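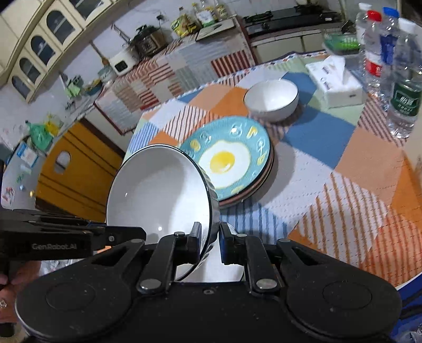 Bowls and plates on a patchwork tablecloth.

Call for participants: Kosix Ground Station Course, Edow

Lallora is taking applications for the November session of its ground station course. The course runs for two weeks at our tracking site in Edow and is open to students and recent graduates who want to work in satellite operations. You do not need an engineering degree. Applicants from physics, geography, computing and technical college programs have all been accepted in the past.

Participants work in pairs on live passes of Kosix, our student-built weather satellite. Mornings are spent in the classroom on orbits, link budgets and radio licensing. Afternoons and some evenings are at the consoles in the Matsuda Building, where each pair schedules passes, points the antenna and decodes the telemetry. The Kosix archive now holds 2,257 recorded passes, and every pair picks a set of these for a short project to present on the last day.

What we ask for

You must be 18 or older and able to attend the full two weeks. You should be comfortable with basic algebra and have written at least a little code in any language. Some passes fall after 11 p.m., and console shifts are shared equally.

Costs

The course fee is $713 and covers teaching, shared rooms and breakfast and dinner. Lunch is not included. Travel to Edow is at your own expense. A limited number of travel grants of up to $502 are available. Tick the box on the form if you want to be considered. Asking for a grant does not affect your application.

How to apply

Fill in the form on the Lallora website and attach a one-page resume and a letter of no more than 2 pages saying what you would like to learn. One reference is required and can be from a teacher or an employer. Applications close at 5 p.m. on the last day of August. All applicants will hear from us by the end of September.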